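**Handout 4: Notes on the Demonstration Visit to the Durkmont Laboratory**
Introduction to Automation. Prepared by Mylene Tolentino for students who attended on 22 Mar 2022 and for those who will attend in October.

These notes cover the main points of the visit and should be read before the written report is started. The laboratory is run jointly by Durkmont and Mitetach. Our hosts were Josée Doucette, who opened the session, and Aldo Martinelli, who led the work with the hand-held gripper. Students who missed the visit may use the notes in place of attendance, but must still complete the report.

## 1. Purpose of the demonstration

The hosts wished to show how people record handling tasks with a gripper tool that is held in the hand and carries its own camera. The recordings are later used to train a robot arm. The person does the task in the usual way, except that all contact with the object passes through two fingers. The camera moves with the tool, so the fingers stay in view throughout.

Mr. Martinelli asked the group to keep one question in mind: what does the camera still show once the fingers have closed?

## 2. Grasping a rounded object

Blocks and boxes are the usual first objects in a course such as this one. The hosts chose a bar of soap. Its sides curve, so a flat pad meets only part of the surface, and the grip depends on where along the curve the pads make contact. A grip placed too close to the end of an oval bar tends to push it out of the fingers. A grip near mid-height is safer, and the pads should close at the same level on both sides. 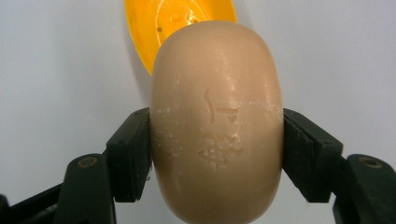

Students should recall from Handout 2 that grip force and friction must be considered together. Raising the force is the simple remedy for a slipping object, but a soft or worn item may be marked by it. Soap adds a further difficulty in that its friction changes a great deal with moisture. Ms. Doucette advised that a recording plan should state the condition of the object in writing before the first attempt.

The following terms were used during the session:

- **Pad:** the part of the finger that touches the object.
- **Link:** the arm that carries the pad.
- **Approach:** the movement toward the object before contact.
- **Release:** the opening of the fingers and the movement away.

## 3. Open position and the work surface

Each recording at Durkmont is to begin and end with the fingers open. This gives the people who review the files a clear start and finish. King-fai Tu, who manages the review work, explained that the target for the present project is 400 accepted recordings. The team had made 469 attempts by the date of our visit, and review was still in progress - the number accepted had not been settled.

A plain surface is helpful at this stage. Pale, unmarked material makes the outline of dark fingers easy to find, both for a reviewer and for software. Dust and scratches on the fingers are acceptable so long as the outline remains clear.

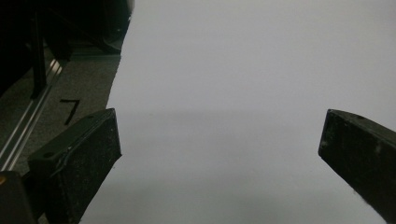 ## 4. Surface detail and orientation

Mr. Tu asked the group how a reviewer could tell which way a plain oval object had been turned. The outline alone gives little help, as the two faces of such an object may look the same from the camera. Marks pressed into the surface are of more use. They may become shallow with wear, and residue in the grooves can make them easier or harder to read, depending on the light.

The same marks can also mislead. Software that has learned from one bar may come to rely on its lettering and perform poorly with a bar that has none. Jericho Gatchalian of Flomeck raised this in the discussion, and the hosts agreed that several different bars should be included in any serious collection.
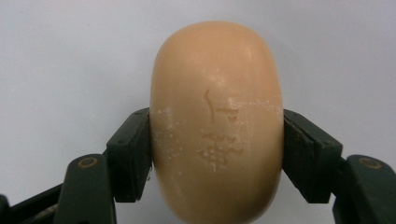
*Figure 3. Tan soap bar held upright between the two pads, with engraved characters on the front face.*

## 5. Report

The report should not exceed 2 pages and is worth 10 points. It should address the following:

1. Explain why a rounded object is harder to grip between flat pads than a block.
2. State what the camera on the tool can record during a grasp, and name one thing it cannot record.
3. Propose a change to the procedure - in the approach, the grip or the release - and give your grounds for it.

Background reading is in the Manalastas course reader, in the chapter on end effectors. Reports are to be handed in at the department office with the course cover sheet attached. Questions on the procedure may be sent to Ms. Tolentino, who will forward them to the hosts where needed.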